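The Cup That Wouldn't Leave

At my desk there is a drawer, and in the drawer there are 7 lids. None of them fits anything I own. I kept them because throwing away a perfectly good lid felt wasteful, a scruple that has never once troubled me about the cup underneath.

The takeout coffee cup has had a long run for something meant to last half an hour. It goes to meetings. It rides on car roofs. It sits in the cup holder through a whole February, growing its own weather. When the Halliday building, where I rent a corner, put in a real kitchen with real mugs, people thanked the landlord warmly and went on walking down to Ivo, the coffee counter by the side door, for paper.

Lachlan Kingi, who runs Ivo, is not sentimental about any of this. He switched from white cups to black last year and his regulars acted as if he'd changed the beans. "I had people telling me it tasted stronger," he says. "Same roast, same machine, same guy making it." He orders sleeves of cups by the carton and goes through 824 on a good week. In a bad one he goes through 323 and talks about opening a bike shop.

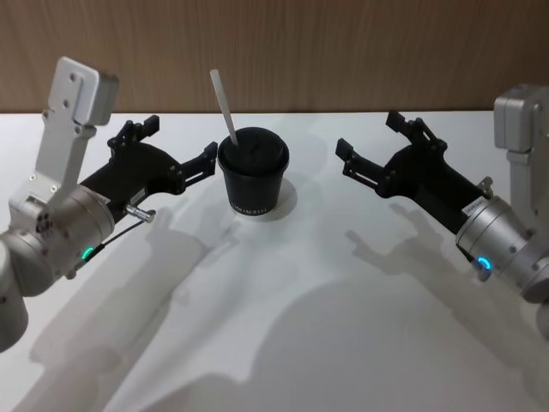

OBJECTS / THE DAILY GRIND

A black cup with a black domed lid has a certain evening-wear quality, especially on a white table. It looks as if it's waiting to be introduced. White paper shows every drip and thumbprint by ten in the morning, while black keeps its secrets, including how much coffee is left in there - I have tipped back an empty one in front of a client and swallowed with conviction.

The dome is the real extravagance. A flat lid does the job for plain coffee. A dome makes room for foam, and it gives a small latte the posture of a large one. Kingi stocks both, and he says customers who order drip will still ask for the dome.

My own attempt at reform was a reusable cup from Gondum, bought in a burst of virtue and left on a train. The next one, an Atance, I still have. It's handsome, it holds its heat, and it has to be washed, a flaw the makers should really look into. At the moment it holds pens.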